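The Long Way Around to Bread

My grandmother kept her sourdough starter in a crock at the back of the pantry, and she fed it before she fed any of us. I was seven or eight before I understood that the thing under the dish towel was not a pet (it had a name, after all, and she talked to it). When she died my aunt drove it home to Plinstead on her lap, three hours over bad roads, with the windows down so it wouldn't get ideas.

I thought of that crock all through December, when I spent most of a month going from kitchen to kitchen in and around Plinstead, asking people about their starters and eating far more toast than was good for me. The town has 3000 people in it and one bakery, Stomar, which opens at 5 in the morning and is generally out of the seeded rye by nine. I'd have guessed a good bakery would put folks off making their own. In Plinstead it has worked the other way entirely! Stomar will hand you a spoonful of its own starter in a paper cup if you ask nicely, and there must be jars of its descendants in half the refrigerators on Mbeki Street.

The starter itself is 38 years old, which sounds grand until you remember that it's flour and water, and that almost everything in it was stirred in last week. Bakers will argue about this until the coffee runs out. Some of them swear an old starter tastes deeper. Others say it becomes whatever you feed it, and that a jar moved to a new house will taste of the new house before the winter is over.

I came home with a paper cup of my own and killed it in 3 days by leaving it on the radiator. The second cup is doing nicely. I give it rye on cold mornings, and I have started, I'm sorry to say, to talk to it. 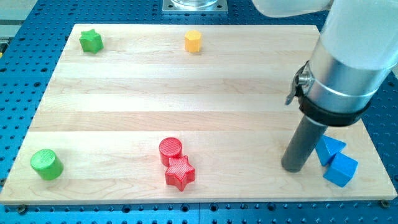 Ultan Ó Riain writes that he kept his going through two house moves by drying 200 grams of it on parchment and crumbling it into an envelope, and that it woke up perfectly well with a little warm water and a day's patience.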